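Chapter 4
Picking things up
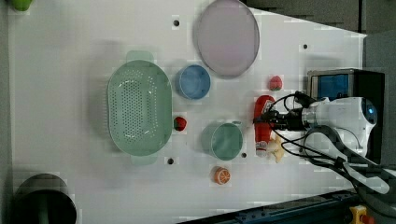
Figure 4.1 The kitchen table at the Drunwood open day, with the gripper over the ketchup bottle.

I had been teaching robotics for a good few years before I went to the open day at Drunwood, and I thought I knew what was hard about it. I'd have told you it was the maths. I had a folder of worked problems on joint angles and I was rather proud of it. Then on 8 September 2021 I stood behind a strip of tape with a paper cup of tea and watched an arm being asked to deal with a toy strawberry, and I came home and rewrote most of this chapter.

The demonstration was run by Ivone Aguiar, who had set out a white table with cups, a plate, a green colander and some play food. She talked while she worked, which I liked. Her first question to us was where we would put our own fingers if we had to lift each thing with one finger and a thumb. Try it now with whatever is on your desk. A mug is easy enough, you've got the rim. A plate lying flat is a pig! You end up sliding it to the edge of the table or digging a nail underneath, and a gripper hasn't got nails.

Look at the ketchup bottle in Figure 4.1. It is lying on its side, so a gripper coming down from above can close across the narrow way quite happily. It can't close along the length unless it opens very wide indeed. So before the arm goes anywhere, something has to work out which way the bottle is pointing and turn the wrist to match. We'll call that the grasp angle, and it gets section 4.2 to itself.

The strawberries are a different matter. They're nearly round, so the angle hardly matters, but they are small and there isn't much room for being wrong about where they are. A centimetre out on the colander and you might still catch the rim. A centimetre out on a strawberry and you've closed on air. (Position error is section 4.3, and yes, there is some maths in it.)

Ekow Appiah, who looked after the records for the project, let me copy out the totals from their practice log, and I've used them all through the exercises. The log had 1426 attempted picks, of which 1278 were marked as successful. Work out the percentage before you read on, and then ask yourself what "successful" ought to mean. Lifted clear of the table? Held for a few seconds? Put down where it was wanted? I asked Ekow and got a long answer – a very good one – and it forms most of section 4.5.

One more thing from the day. A boy near the front wanted to know why the arm moved so slowly, and Ivone asked him how fast he'd like it to go with his own hand on the table. He thought about that. Speed limits and stopping distances come in Chapter 5, so keep his question in mind until then.

4.1 What counts as a grasp

Put simply, a grasp is a set of contacts that stops an object from moving in the hand.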